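Clémence Royer
July, 9:14 PM

OK so I said I'd post about the bed situation and then I vanished for two weeks. Thread, get a snack.

27 replies · 14 shares

The background is that I have been fighting with the top layer on this bed since we moved into the place in Purham. I bought the thick white one, the one that feels like a giant towel, and I love it, and it will not lie straight. You pull one corner and the opposite corner goes somewhere new!

555 likes

First thing I learned: stop pulling from the foot. I used to stand at the end and yank like I was starting a lawn mower. Go to the long side, put your palms flat, and push the thing away from you. It moves as one piece that way and you don't get that fat ridge down the middle.

Second thing is the overhang. I was letting it hang almost to the floor on one side (looked cozy in my head, looked like a collapsed tent in real life). Now I let it come just a little way over the edge so the beige side panel still shows. It makes the whole bed look neater for zero extra work, which is my favorite amount of work.

4 replies 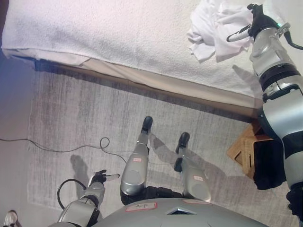 Adley House Share - Bedrooms & Linens Crew

The white cloth all scrunched up on top of the blanket is the next subject, because small cloths are where I fall apart. Big stuff I can do now. Little stuff I drop on the bed "for a second" and it lives there until bedtime, and then it lives on the floor.

New rule: small things get dealt with BEFORE the blanket gets straightened. If you do the blanket first you end up leaning on it to reach the little cloth, and there goes your nice smooth top. I did it in the wrong order for months.

And I don't do a fancy fold. Shake it once, half, half again, done. Đào in our group chat does thirds and hers look like a hotel, good for her, mine go in a pile and the pile is fine.

691 likes · 14 replies

Someone asked about the tan wicker box by the corner of the bed. Cleleck, the little home store next to the bakery, end of last summer. I like it down there because the woven texture warms up all the gray. Gray rug, pale gray-blue wall, white blanket - it was getting a bit dentist's office in here.

The open side is the whole reason I bought it. I had a lidded one before and I never once lifted the lid. I just put stuff on top of it.

Rug people, I see you in my replies. Yes it's streaky. It's that soft mottled kind and it shows every direction you've ever vacuumed. I go wall to bed in long strokes, then stop looking at it. If anyone has a better method please tell me, I'm serious.

Also on my list: the thin black cable that wanders across the rug. I keep meaning to run it along the wall and get a couple of those stick-on clips. It's been on the list since spring.

8 replies

Whole bed routine is down to 4 minutes now if I don't stop to answer texts. Small cloths, palms flat, push, check the overhang, walk away. Do not go back and fuss with the corner. I always go back and fuss with the corner.

Pillows are going to need their own thread, I have opinions and a pot of tea. Tomorrow probably!

62 likes · Share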